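Häufige Fragen zum offenen Labortag bei Girner

Letzte Änderung: 24. Juli 2026

Nach dem letzten offenen Labortag lagen so viele Mails bei mir im Postfach, dass ich die Antworten jetzt gesammelt hier aufschreibe. Wenn eure Frage fehlt, schreibt mir einfach, ich ergänze die Seite dann nach und nach.

Was gibt es bei euch überhaupt zu sehen?
Vor allem unsere Greifzelle. Ein Roboterarm holt Gegenstände aus einer grauen Kiste, und zwar solche, die überhaupt nicht zueinander passen: Haarbürste, Schüssel, Becher, Spielzeugtiere. Dazu erkläre ich, was die Software gerade zu entscheiden hat, und ihr dürft jederzeit dazwischenfragen. Bitte macht das auch, ich rede sonst einfach weiter!

Muss ich mich anmelden?
Ja, bitte über das Formular. Wir haben 100 Plätze für den ganzen Tag, und in der Zelle selbst stehen immer nur 6 Leute gleichzeitig hinter der Markierung. Ohne Anmeldung könnt ihr es am Empfang versuchen, im Januar hat das bei einigen geklappt, versprechen kann ich aber nichts.

Was kostet das?
Nichts. Kaffee auch nicht.

Warum nehmt ihr Spielzeug und Haushaltskram und keine richtigen Werkstücke?
Die Frage kommt jedes Mal, meistens von den Leuten aus der Fertigung. Ein gefrästes Teil sieht immer gleich aus, da weiß man vorher, wo man es packt. Eine Bürste hat einen dünnen Stiel und einen dicken Kopf, ein Becher kann stehen oder liegen, und ein Gummitier hat Beine an Stellen, wo man sie gerade nicht brauchen kann. Unsere Sammlung hat inzwischen 171 Gegenstände, das meiste stammt vom Flohmarkt in Carkbridge (ich war dort eine Zeit lang offenbar Stammkundin).

Klappt jeder Griff?
Nein, und das zeigen wir auch. Flache, runde Sachen sind für uns mühsam, und wenn etwas halb unter etwas anderem klemmt, wird es spannend. Für die Reihe, die bei uns intern Makholm heißt, haben wir 1.217 Griffe protokolliert, und die Fehlgriffe sind mir davon die liebsten — aus denen lernt man wenigstens was.

Darf ich den Arm selbst steuern?
Den Arm in der Zelle nicht. Im Nebenraum steht aber ein kleiner Übungsarm, den betreut Anong Yimyam, und da darf wirklich jeder ran. Stellt euch früh an, nachmittags wird die Schlange lang.

Ist das für Kinder geeignet?
Ab Schulalter gern, mit Begleitung. Laut ist es kaum, man muss nur ein bisschen Geduld haben, weil der Arm bei Besuch langsam fährt.

Darf ich fotografieren und filmen?
In der Zelle ja, im Flur bei den Partnerprojekten (Pongsiri zum Beispiel) bitte nicht. Blitz bitte auslassen, der bringt uns die Bilderkennung durcheinander.

Kann ich etwas zum Greifen mitbringen?
Sehr gern! Es sollte in eine Hand passen, nicht zerbrechlich sein und nicht auslaufen. Gebt es am Empfang ab, dann legen wir es in der nächsten Runde mit in die Kiste. Eine Garantie, dass es ohne Kratzer zurückkommt, gebe ich nicht.

Und wie sieht so eine Runde aus?
Ungefähr so, mit dem Greifer zwischen Bürste und Dino: 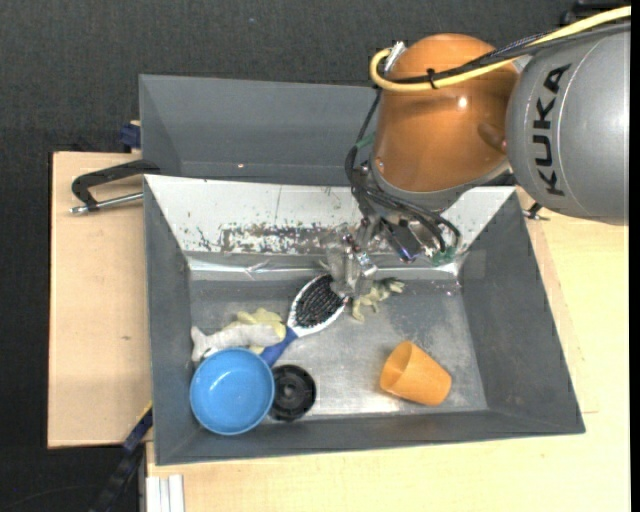 Chantelle Motaung: Ich hatte beim letzten Mal einen Schneebesen dabei und fand die Runde damit viel zu kurz. Könntet ihr für mitgebrachte Sachen nicht einen eigenen Termin am Nachmittag machen? Dann käme ich auch gern mit meiner ganzen Klasse.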